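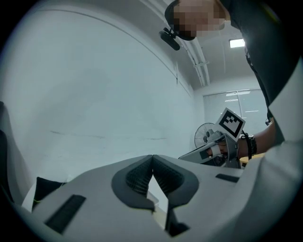
I've now had two of the Zeltis hand-held grippers since July, and I'm giving them three stars out of five, which will annoy people on both sides. The folks who love them will say I'm being picky. The folks who sent theirs back will want to know why it isn't one star. Let me get the bad part out first, since it's what most of you came for.

The left one got stuck closed with my finger in it.

It wasn't a horror story. I had a sore knuckle for a couple of days and a line across the nail. But I'd been demonstrating pick-and-place with a pair of them for most of an afternoon, squeezing the trigger, letting go, squeezing, letting go, and at some point I reached in to pull a bit of tape off one of the pads. I bumped the trigger with my other hand (my fault, totally) and the jaws shut. Fine, that's what jaws do. Then I let go and they stayed shut. The return spring had hopped off its post inside the housing, and with the spring in the wrong spot it was holding the linkage closed. I had to pry the pads apart with the handle of a spoon!

So if you own the same model, please don't put a finger between the pads to clean them. Use a cotton swab or a popsicle stick. It sounds silly for something you power with your own hand, but the linkage gives you a lot more squeeze at the tip than you feel at the trigger, and the manual has not one word about it.

Now the boring failure, which cost me way more than the finger did. Session 601 was a folding task, a long one, and when I played it back the right gripper's opening width just sat at one number the whole way through. The jaws had been moving. The recording said they hadn't. The little encoder plug inside the shell had wiggled halfway out, and the software was happily logging the last value it ever got. No beep, no red light, no nothing. I went back through the earlier sessions with a sinking feeling and found 13 more with the same flat line in them somewhere. All of it went in the trash — you can't teach a robot arm to let go of a towel from data that says the hand never opened.

I wrote to Ellside, the shop I bought the pair from, and they were quick and pretty nice about it. They mailed me a new spring with a deeper hook on the end and a tiny clip for the encoder plug, both free. The clip is great. The spring is stiffer, and after 90 minutes my forearm lets me know about it. They didn't have an answer on the silent logging thing except that it had been "passed along," so we'll see.

Okay, the good stuff, because there is some. The pads are excellent. They've got a mesh texture on the inside faces and they hang on to slick things that my old Pondico grippers would spit across the room. Mugs, markers, a wet sponge, a sock, no trouble. The thick rims around the pads have held up too, no tearing yet. The body is smooth and comes clean with a damp rag, and I like that the trigger can be reached by smaller hands (mine are not big). The Pondico had a grip like a leaf blower.

Opening the housing is a pain. The screws go straight into plastic, and after a few rounds of in and out to check on that spring, two of mine don't really bite anymore. Threaded inserts would have cost them pennies. I've put a dab of paint across the screw heads so I can tell at a glance if one is backing out.

My routine these days, for whoever wants it: open and close each gripper all the way before I hit record, watch the width number go up and down on the screen, then do it again before I stop. I take off any bracelets that dangle, too, after one got hooked on the trigger guard. And I wrote a dumb little script, which I named Ren, that yells at me if the width hasn't changed in a while. It has caught one bad plug so far, before I'd added the clip.

Would I buy them again? Probably, yeah, if Zeltis ships the new spring and clip from the factory. If you're ordering today, ask Ellside which spring is in the box before you pay. The deeper hook is easy to spot once the shell is open, and the old one is a plain half loop. If you get the old one, ask for the kit right away and don't wait for it to pop like I did.

I'll update this when I hear back about the logging.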